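Dikcombe Table Arm

The Dikcombe table arm is a pick-and-place build that Juwita Lubis and I put together in the shared workshop at Illevside, starting in November. It's named after the street, nothing fancy! We spent 23 evenings on it, most of them on cables (so many cables), and it now works over a white tabletop set with play food.

Targets

The ketchup bottle is our favorite thing to grab. It's soft red felt with a Heinz patch, and the strawberries are a lot smaller, so we keep switching between them.

Gripper and bottle:

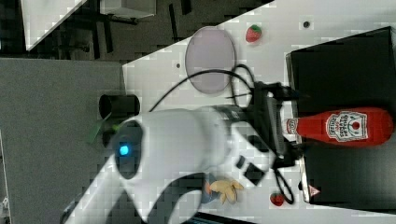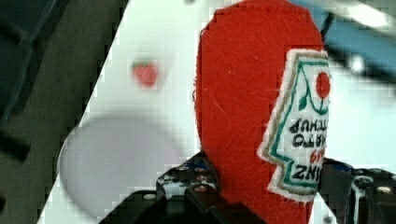

Software

Juwita wrote the control script, 410 lines, and I mostly broke it.

Related
Grube gripper
Pimside workshop

Contact | Back to top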